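I got my job at the Vokeck missile works by being able to spell "ballistic". My desk was 300 feet down, next to the Skendimo, which was our newest rocket and (between us) mostly paint.

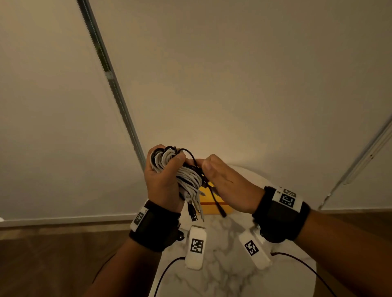 How many Skendimos did we have? Two, though the ministry had been told nine.

Then Futley rang to say they wanted to inspect the lot by teatime! I ran up and down those stairs moving number plates until my knees went. 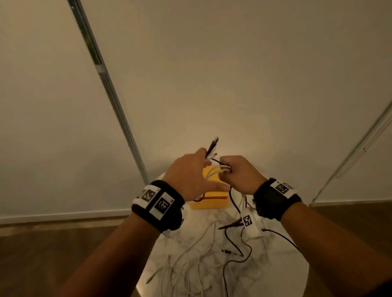 Who signed for the other seven? I did, in green ink, and the inspectors went home happy.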